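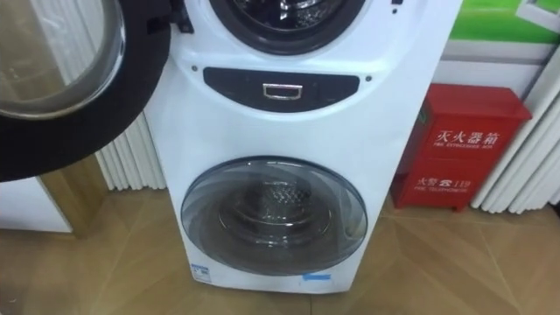 Keeping the Laundry Cell in Order

At the Histcombe test hall of Zidholm, the working day begins before any robot moves. A technician walks the laundry cell with a checklist of 12 items, and the first of them concerns the appliance: both drums of the washing machine must be empty, the upper door standing open and the lower one shut. The mobile manipulator expects to find them that way, and its first task of the morning fails if it does not.

The cell is one of several in which Zidholm prepares household robots for use in apartment buildings and care residences. Its software, known internally as Gwynne, plans each reach toward a door, a drawer or a drum from a stored model of the machine. Much of the upkeep consists of making sure that the model and the machine still agree.

"A washing machine weighs a good deal, but it walks," says Rosario Sartori, who supervises the cell. "After enough spin cycles the feet have shifted by the width of a finger, and the gripper arrives beside the handle."

The position of the base is therefore measured against two reference points on the floor after every block of trials. If it has moved, the technician levels the feet again and records a new offset in Gwynne. The team logged 1,832 door operations between April and the end of the summer. Of these, 726 involved the upper door, which gives the vision system more trouble. Clear domed glass returns very little to a depth sensor, and the robot is taught to look for the dark ring around it instead.

The lower door presents a different problem. Tinted glass carries reflections of the room, and a change in the ceiling lights can be enough to alter what the robot believes it sees. Lamps in the cell are replaced as a set, and the glass is wiped with a dry cloth before calibration — never with a spray cleaner, which leaves streaks.

Maintenance of the robot itself falls to Ffion Jenkins. Each week she removes the finger pads, checks them for cuts and weighs the gripper before returning it to the wrist. The force sensor is then zeroed with the arm in three positions. Pads supplied by Flokolach are changed after 631 pulls on the recessed drawer handle, a limit the team set after a worn pair began to slip on the metal.

"The drawer is harder on the hand than either door," Jenkins says. "There is little room behind the handle, and the fingertips take the whole load."

Faults are handled under a fixed procedure. The arm is stopped and locked out, the doors are left as they were, and the joint readings are saved before anyone steps inside the marked area. Only then may the machine be reset. A second technician signs the record, and the first trial afterward is run at reduced speed.

Work planned for the coming months includes a revised wrist cover and a shorter calibration routine, which Sartori hopes to complete between trial blocks without closing the cell for the afternoon.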